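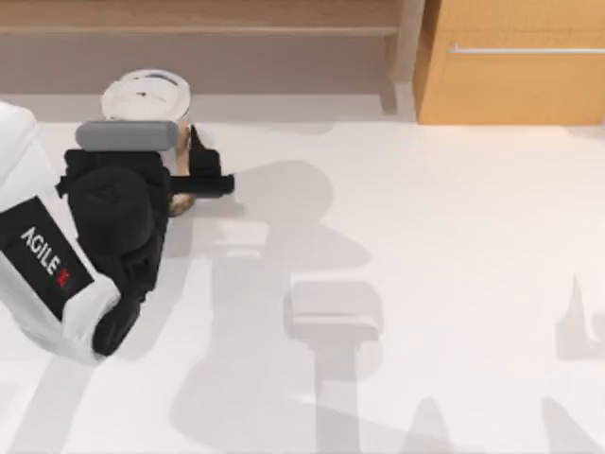
Hi, and welcome to Vostora! We're a small software shop in Ridport, and we write the code that tells robot arms where to go and when to let go (harder than it sounds).

I started the company in January with one planner, Candness, which works out a path to a drawer handle or a bowl without bumping the furniture on the way. It tries 4000 paths before it picks one, and I still love watching it choose.
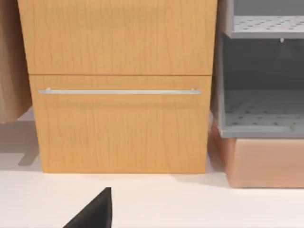 Then came Penner, our test runner. We build rooms in simulation, with cabinets, shelves and all the awkward corners, and Penner replays 200 of them every night so I can read the failures over coffee. Grippers and long bar handles are my current obsession!

If you've got an arm and a stubborn planning problem, drop us a line. We love the weird ones.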